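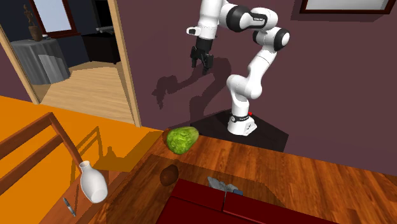 Last updated: Thursday, 4:10 p.m.

Sunico has moved mixed-item table clearing at its Ratance site to a single arm with a two-finger gripper. New grasp routines are run in simulation first, against produce, cloth and small household items, then loaded on the floor cell.

The 12 sorters on the line keep their shifts. Two now review failed grasps and relabel them, a task that did not exist before February. Line lead Kamlesh Solanki said lifting has dropped and screen time has gone up.

Comments

D. Nigam: What is the pay grade for the review job?

Ettore Gentile: Soft items are the hard part. Ours still drops cloth.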